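Filed under: Furniture & Fittings | Product Reviews

Yaman Work Table: Review for Shared Workrooms

The Yaman is the largest work table in the current Grernska range. It was assessed over one full term in a shared workroom used by several departments.
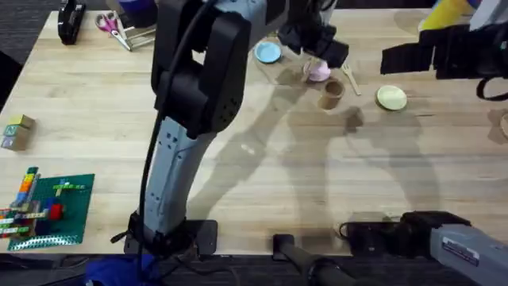 Delivery and Assembly

The table arrives in two cartons, one for the top and one for the legs and rails. Two people are needed to lift the top. The printed guide is clear until the final page, where the left and right rails are shown the wrong way around. Grernska has placed a corrected page on its website. Assembly took just under an hour, and all tools are included except a rubber mallet.

Size and Stability

The top measures 1,380 mm by 862 mm. This suits two people seated on the same side, but three will find it tight. The height is fixed, and buyers who need a standing position should look elsewhere. The frame held firm in daily use. A slight sway was noted when the table was pushed from one end, and it was reduced by tightening the rail bolts after the first month. The maker advises the same check each January.

Surface and Care

The finish resists ordinary wear well. Coffee, pencil and water-based glue came off with a damp cloth. Permanent marker did not, and a faint line remains after repeated cleaning. Clamps should be used with a pad, as the front edge dents under moderate pressure. A care kit is sold separately and will refinish the top once.

Comparison

The Calus table from Wasach costs less and weighs 18 kg less, which matters where rooms are rearranged often. Its top scratches more easily, and its feet cannot be adjusted for uneven floors. For a room with a settled layout, the Yaman is the better purchase.

Warranty

Cover runs for 18 months and excludes surface damage. One replacement foot was requested during the review period and was supplied without charge.

Rating: Recommended, with reservations about the front edge.

Reviewed October 19, 2020

Related Reviews
Wasach Calus Folding Table
Stacking Stools for Small Rooms
Choosing a Desk Lamp for Close Work
Floor Protectors Compared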